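Home Explore Notifications Messages Lists Profile More

ok so I finally finished moving my grandmother's recipes out of the shoebox and into something a human being can use. a thread, because I have feelings and also flour in my keyboard

the box had 679 cards in it. I know this because I numbered every one in pencil on the back, lower right corner, and my wrist still hurts

the oldest ones are in German, in that pointy handwriting where every letter looks like a tiny fence. my uncle Bernd Brinkmann can read it, sort of. he calls me around 9 p.m. and shouts words at me. "LARD!" "no wait. LADLE!"

(it was lard)

a huge number of these are for the same cake. same cake!! one says "Tustell cake," one says "Mrs. K's cake," one just says "cake (good)." I baked all three in May and they taste the same, except cake (good) has more lemon and is in fact good

Tustell is the town she grew up in, by the way. not a brand of cake. two of you have asked

things she never once wrote down: oven temperature. pan size. how long. there's a card that ends with "bake until Papa is home." Papa worked at the mill and got in at 6 so I'm guessing that's a long slow one, but when did it go IN, Grandma

I ended up doing it at 325 for 80 minutes and the middle set fine. the top got pretty dark. I like it dark

my neighbor Lai-ching Tai has been the official taster for this whole project and she is ruthless. she sent back the prune dumplings with a sticky note that said "why." she took seconds of the cabbage rolls though so I know she's not just being mean

she also got me to stop using all-purpose flour for the noodles, and she was so right. I'd been fighting that dough for weeks. switched to the bread flour from Bekdale (the little market by the bus stop, they sell it out of the bin) and it rolled out like a bedsheet

for anyone doing this with your own family's cards: photograph both sides!!! I skipped the backs at first and had to redo more than 12 of them. the backs are where the good stuff is. grocery lists, phone numbers, somebody's measurements for curtains

one back just says "924 — do not forget." 924 what?? Bernd thinks it's a house number. my mom thinks it's a hymn. I've been lying awake over it 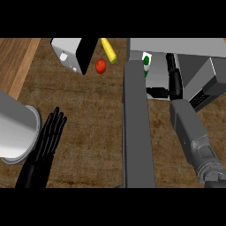

anyway the typing up took way longer than the baking. I tried doing it alphabetically and gave up at B because she'd file things under whoever gave her the recipe. so the potato salad is under N for Nakajima, the family across the street, who apparently put mustard in theirs and changed her life

I kept her order in the end. if you want potato salad in my book you're looking under N. learn the system

my mom cried at the pickle page, which I did not see coming. it's just a list of jars! but there's a little drawing of a dill plant in the corner and she says she drew that when she was six. Grandma had written "by my helper" under it in tiny letters

printing spiral bound copies for the cousins next. I wanted hardcover and then I saw the price of hardcover. spiral lays flat on the counter anyway

still missing: the poppy seed roll. everybody remembers it, there's no card. if you're a Brinkmann and you have it in a drawer somewhere, please, I'm begging, my DMs are open

also if anyone knows what "a Fadolon of sugar" means I will mail you a cake. the good one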